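Section 4: Setting Up the Bins and Blocks

By now you should have the Darnen bins out of their packing and your set of Dukidlow blocks to hand. Do take your time over this part. It isn't difficult, but a bin that has been set down squarely at the start will save you a good deal of fiddling later on, and you will be glad of it when you come to the sorting exercises in Section 5.

1. Stand the two bins one behind the other, with the long sides in line. Leave a gap of 18 mm between them so that you can get your fingers in when you want to lift one out.

2. Run a dry cloth over the floor of each bin and into the corners, where grit likes to gather.

3. Press down on each corner in turn. If the bin rocks, slip one of the thin Foda pads underneath and try again.

Note: Older bins will have picked up scratches, scuffs and chipped paint, and you needn't worry about any of that. The blocks sit just as well on a worn floor as on a new one, and we have never seen the point of repainting.

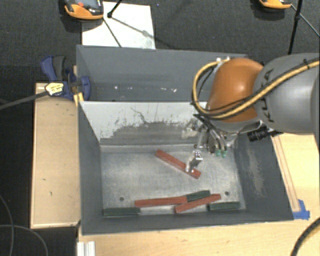
4. Put three red blocks and three green blocks into the nearer bin. Lay them flat and let them fall at whatever angle they please - a neat row makes the first exercise far too easy.

5. Look down into the bin from above and check that no block is resting on top of another. Nudge them apart if need be.

6. Keep the remaining blocks in their box, with the lid on, well away from the bins. Red and green can look surprisingly alike in a dim corner, so a good lamp overhead is worth having.

Caution: Never reach into a bin while anything is moving above it. Wait until everything has come to a complete stop, then move your blocks.

Caution: The rims can be sharp where the paint has lifted. Wear gloves when you carry a bin, and ask someone to take the other end if it feels heavy.

If a block is chipped or has gone missing, you can order a single replacement from Moodley under part number 242 - please say which colour you need.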